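Domestic Storage and Work Surfaces
Unit 4 handout: Counter and drawer zoning
Instructor: Emese Kiss
Revised Mar 31, 2025

4.1 Terms
Standing stock: items kept on the counter between uses.
Active zone: counter area kept free for preparation.
Reach zone: floor and air space taken up by an open drawer.

4.2 Fruit
Fruit in a bowl has a fixed footprint. Loose fruit does not, and is recorded as a separate entry on the zoning sheet. Citrus and apples are listed by type.

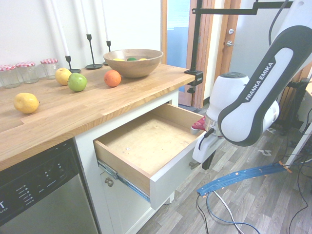
Fig. 4.1. Fruit loose and in a wooden bowl; jars and candlesticks at the wall; drawer open below.

4.3 Back-wall storage
Tall or seldom-moved items go against the wall. Stacked dishes are measured at the widest rim. Jars are entered as one group if their lids match. Measure counter depth from the wall to the front edge, overhang included.
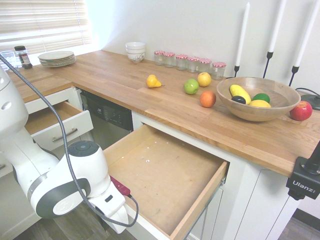 Fig. 4.2. Corner counter with stacked plates, stacked bowls and a row of jars with gingham lids.

4.4 Exercise
Draw the counter in Fig. 4.2 in plan, without scale. Mark standing stock and the reach zone of the open drawer. Bring the sheet to the next session.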